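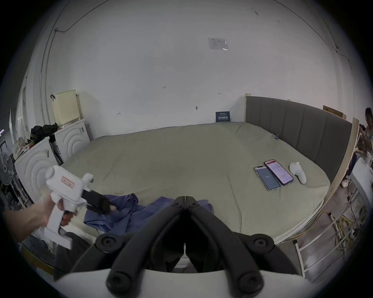 A hand-held gripper closing on a blue cloth at the edge of a bed.

News > Housing > Permits and Inspections

Nirkska tightens rules on porch-to-bedroom conversions

27 Dec 2024

Homeowners in Nirkska who want to turn a porch, sunroom or attached garage into a place to sleep will need a separate permit starting in January. The old catch-all "minor alterations" form won't cover it anymore. New form, new fee, one extra inspection.

The fee is $400. That's on top of whatever the electrical permit costs, if there's wiring, and there usually is. The city says it will answer complete applications within 21 days. Incomplete ones go back to the applicant and the clock starts over.

Council passed the change at its last meeting of the year with little debate. The vote came near the end of a long night, after the snow removal contract and a fight over parking behind the library. Two residents spoke. One was for it, the other wanted to know if her knitting room counted. (It doesn't, unless someone sleeps there.)

What's covered

The rule applies to any enclosed space that wasn't built as a bedroom and is going to be used as one. Three-season porches, glassed-in decks, garages attached to the house, breezeways. Basements are not in it – they already have their own section and that stays the same. Attics same deal.

A room is treated as a bedroom if it's drawn that way on the plan, advertised that way in a sale or rental listing, or "regularly used for sleeping," in the words of the ordinance. The last part drew the most questions. Arvo Leinonen, the city's building official, told council his office isn't going to be checking on who naps where.

"If your brother-in-law is on the sunporch for a weekend, I don't care," Leinonen said. "If you've put a door on it and you're renting it out, then yes, I want to look at the floor and the window."

Inspectors will be looking at four things mainly. A way out – either a door to the outside or a window big enough for a grown adult to climb through. A smoke alarm tied in to the others in the house. Permanent heat, meaning no plug-in space heater as the only source. And the footing, which is where a lot of the older porches run into trouble.

Many of the porches on the east side sit on short piers or straight on a slab with no frost protection. Fine for a couple of chairs. Once the thing is insulated and drywalled and there's a closet in it, movement starts to show up. Cracked corners, doors that won't latch, gaps along the ceiling where it meets the main house. The department's handout for applicants spends two pages on this and one paragraph on everything else.

Owners won't automatically have to dig up and replace footings. An engineer's letter will be accepted if it says the existing base can carry the finished room. Letter has to be signed and sealed and must name the address. Leinonen said his office has gotten letters in the past with somebody else's street on them.

How many homes

City records show 3,392 houses with an enclosed porch or attached sunroom of some kind. How many of those are already used as bedrooms, the city doesn't know. The records come from tax assesments and mostly say only that the porch has walls and a roof.

The largest cluster is in Besnard, the neighborhood between the rail line and the old creamery, where most of the lots are narrow and adding on at the back means losing the yard. Closing in the front porch was the cheap way to get another room. Plenty of those were done decades ago with no paperwork at all.

Existing rooms

Anything finished before the rule starts and covered by an earlier permit is left alone. No new fee, no visit.

Rooms finished without a permit are a different matter. Owners can come forward during the coming year, pay the standard $400 and have the room inspected as it stands. Walls won't have to be opened up unless the inspector has a reason to think the wiring is bad. If something fails, the owner gets a written list and a deadline to fix it.

After that, a room found being used as a bedroom with no permit can bring a fine of up to $2,000. An earlier draft had the fine running per month. That was taken out before the vote.

Landlords get no grace period on rental listings. A unit advertised with a converted room as one of its bedrooms has to have the permit before the listing goes up. Asked how that would be enforced, Leinonen said complaints, mostly. The office has two inspectors and isn't getting a third in this budget.
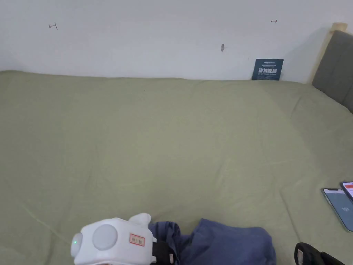
Contractors are split. Prorkden, which builds and encloses porches all over the county, says it has been pouring deeper footings on every sleeping-room job for years and that the rule mostly puts its competition on the same page. The company did ask for a longer lead time and didn't get it. Jobs with a signed contract before the start date may go ahead under the old form as long as work begins by spring.

Smaller outfits are more worried about the wait. Twenty-one days doesn't sound like much, one framer told council, but it lands in the middle of a short building season and if the plans bounce back once you've lost six weeks. He asked for over-the-counter approval on simple jobs – same footprint, no new plumbing. Council didn't take it up but two members said they'd like to see it come back.

Applications go through Rellico, the online permit system the city moved to last winter. The new form should be live there when the rule starts. Paper copies at the counter as before, for people who don't want to deal with the website, though paper takes longer because staff have to key it in.

What to send in:

- A floor plan of the room and whatever rooms it opens onto. Hand-drawn is fine if it's to scale.
- Window sizes, measured as the clear opening and not the glass.
- What's under the floor: slab, piers, full footing, don't know. If don't know, the inspector will ask for one test hole.
- How it's heated.
- Photos of the outside, at least one showing where the porch roof meets the house.

The roof photo is there for drainage. Low-slope porch roofs that dump against the main wall are the other common problem, along with downspouts that empty right at the corner of the slab. The city wants water carried away from the base before the room is signed off. An extension on the downspout is usually enough. Tying it into the sanitary sewer is not allowed and never has been, Leinonen said, and his office still finds it a few times every summer.

Insurance and resale

The city isn't giving advice on either but both came up. Owners asked if a permit record now could raise their taxes. Short answer, possibly. A legal bedroom gets counted as finished living space at the next assessment, and a porch isn't. The assesor's office will work from final inspection sign-offs, so nothing changes on a tax bill just from applying.

On the resale side, listing agents have been asking the department for a one-page certificate they can hand to buyers. That's in the works. For now the final inspection slip does the job, keep it with the house papers.

Anyone with a home policy should check with their own insurer before work starts. Coverage for a screened porch and coverage for a heated room are priced differently and some policies want to be told about structural work up front.

Still open

Detached buildings aren't in the rule. Backyard sheds and garages used for sleeping were in the first draft and got pulled after questions about whether they belong under zoning instead. Planning staff are supposed to bring something back, no date given.

Also not settled is what happens with rooms where the owner disagrees that it's a bedroom. There's an appeal to the building board, same as any other permit decision, but the board hasn't had to rule on what "regularly" means. Leinonen said he'd rather talk to people first. "Call before you buy the windows," he said.

The permit counter at City Hall will take questions in person when it reopens after the holiday. Handouts are by the door, left side. The footing diagram in the first printing has two labels swapped, so ask for the corrected sheet.

Contact the newsroom | Copyright 2024 | Back to top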